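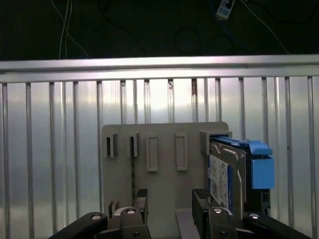 Janevski wanted to know, before we had finished the slide with the new floor plan on it, whether the arm would be getting a locker. Fair enough. The rest of your questions about the Toton teardown bench are answered below, in the order they landed in the inbox.

Is the arm taking my job?
It's taking the part of your job you complained about in the last staff survey. Drives and caddies go to the arm. Judgment, swearing at stuck screws and working out what a customer meant by "lightly used" stay with you. No positions at Toton are being cut this year. We were asked to put that in writing, so there it is.

What happens to the 205 towers in the Cerkby cage?
They get done by hand, same as before. The arm starts on fresh intake in December. Yes, we know which of those two piles is the nicer one.

Who opens the cases?
You do. Side panel off, case flat on its side, then step back. Marneo (the software, for anyone who skipped the training) knows 58 case layouts. If yours isn't on the list, it goes to a hand bench, and you may feel smug for up to 5 minutes.

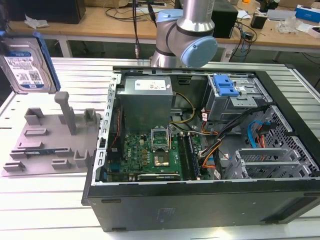
Dell tower on the bench, side panel off.

Will my pick rate be compared with the arm's?
No. Rates for the arm and rates for people go in separate reports, and the one for people still has the lunch break in it.

Do I have to learn to program it?
No, but 2 people per shift will be trained to restart it and clear faults. It comes with a pay bump. It also comes with being the person everyone shouts for, so think it over.

What if I think it's doing something dumb?
Hit pause and write it up. You don't need a supervisor's okay to pause, and you won't be asked to make up the time afterward. "I didn't like the look of it" is an acceptable entry in the log.

Can we name it?
The last thing we let you name was the forklift, and we still can't say it in front of visitors. Suggestions go in the box by the Cerkby door.

And the locker?
Still under review.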